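How to Clean a Wicker Toy Basket and Keep It From Falling Apart

Wicker baskets get used for toys because they are light, they look fine in a living room, and a child can drag one across the floor without hurting anything. They also hold on to crumbs, hair, glitter and modeling clay. Most of them never get washed. This page covers a small to medium basket with a woven floor and a braided rim. For large hampers with a wood or wire frame, see the separate page.

Plan on doing it in the morning so the basket has the rest of the day to dry.

What you need

A soft paintbrush, one to two inches wide
An old toothbrush
A vacuum with a hose and brush attachment
Two cotton cloths
A bowl of lukewarm water with a few drops of dish soap
A padded mat or a folded bath towel
Small sharp scissors or side cutters
Wood glue and a couple of clothespins, if there are loose ends

Step 1. Set up the table

Clear a table you can walk around and lay the mat on it. The padding keeps the bottom of the basket from scraping the tabletop, and it stops the basket from sliding while you brush. I bought a Grastetti mat for this years ago, but a towel folded in four does the same job. Pick a color that contrasts with the wicker. Broken bits of strand are hard to find on a brown towel.

Step 2. Take out the toys

Put the basket on the mat and go through it by hand. Don't tip it over. Tipping sends the grit down into the rim, where it is harder to get out. Hard plastic animals with legs and tails tend to catch in a loose weave, so lift them straight up and don't pull them along the side. If one is stuck, push the strand away from the toy with a fingertip and turn the toy until it comes free.
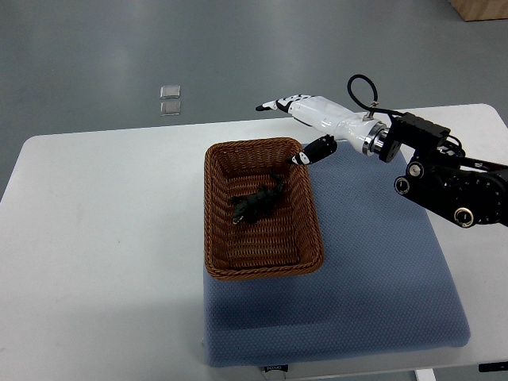 Sille Kragh: We do the toys in the same session. Plastic ones go in a sink of warm soapy water while the basket is being brushed, and they are dry before the basket is. Check for a seam or a hole in the belly first. The ones with a hole fill up with water and drip for days.

Good advice, and I do it that way too now. Anything with a battery compartment gets wiped with a damp cloth and kept out of the sink.

Step 3. Brush and vacuum dry

Start at the rim. Work the paintbrush into the braid all the way around, following the direction of the twist. Then do the inside walls from top to bottom, then the floor, then the outside. Vacuum with the brush attachment on the lowest setting. High suction will pull up the end of a strand if there is one already working loose.

Clay or play dough stuck in the weave comes out best when it is hard. Put the whole basket in the freezer for an hour if it fits, then pick the pieces out with a toothpick. Stickers can be softened with a hair dryer on low.

Step 4. Wipe it down

Dip a cloth in the soapy water and wring it out until it no longer drips. Wipe along the strands. Use the toothbrush, also barely damp, for marks in the corners where the walls meet the floor. Go over everything again with the second cloth and plain water.

Do not soak the basket. Some natural willow can take a rinse, but a stained or varnished basket may streak, and anything made with paper cord will go soft and stay that way. If you don't know what yours is made of, stick to the damp cloth.

Step 5. Let it dry

Stand it on its side on a rack, out of direct sun, and turn it every couple of hours. Next to a radiator is too warm — the strands dry unevenly and crack. In January, with the windows shut, mine takes until the next day. Press a dry tissue against the inside corners. If the tissue picks up any moisture, wait longer.

Step 6. Check the weave

Put the dry basket back on the mat, empty, in good light. Look along each wall from the end, then at the floor, then run your palm slowly over the rim. You are feeling for sharp ends more than looking for them.

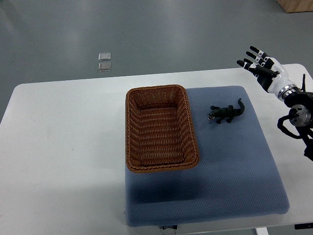 Empty basket on the mat, with the woven floor and braided rim in view.

Short ends that stick up can be trimmed flush. Cut at an angle, on the side facing away from the inside of the basket. Longer ends should be tucked back under the next strand. If one won't stay, put a little wood glue under it and hold it with a clothespin overnight. A strand that has snapped in the middle of a wall can be left alone if both ends are still held by the ones next to them.

If the rim itself is coming undone, stop there. Rewrapping a rim takes soaked cane and some practice. Vasilică Pîrvu wrote the rim repair page on this site, and it is worth reading before you cut anything.

Putting the toys back

Heavy things go on the bottom, flat if possible. Leave out anything with small wheels or hooks. A piece of cotton cut to the size of the floor will catch most of the crumbs, and you can shake it out on a Tuesday or whenever you vacuum. With a liner, a full cleaning twice a year is enough.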